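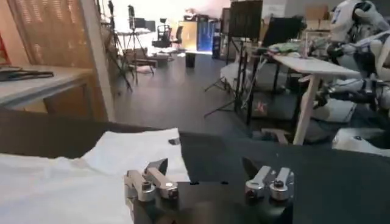
Search the wiki Go

The Zerken is a two-finger gripper kit made by Brivberg for small robot arms. I've been using one long enough to have opinions, so I'm writing this entry myself, and I'll try to keep the gushing down (no promises!).

The kit comes with the gripper body, two metal fingers, angled fingertip pads and a bracket for a wrist camera. You bolt the body to the end of the arm, plug in the cable and run the setup program, Hutchins, which finds the open and closed positions on its own. Mine took two tries - I had the cable in backwards.

We use cookies to remember your settings. OK More

Cloth is where I've had the most fun with it. A crumpled cloth on a table is a rotten thing for a robot to pick up, with folds going every which way, and the slanted pads let you come in low and pinch one ridge. Flat cloth is harder. I still haven't found a setting I like for that, and the manual gives it a single paragraph.

Bonedley, the shop I bought from, lists the kit at 1568 dollars, and spare pads come in packs of 50, which is way more than I'll ever need. Brivberg also sells a service plan that covers the fingers for two years but leaves out the pads.

A new version of Hutchins is planned for August and should let you set the grip force for each finger separately. Older kits are supposed to get it as a free download - I'll add the details to this page when I've tried it on mine.

Last edited 24 May 2020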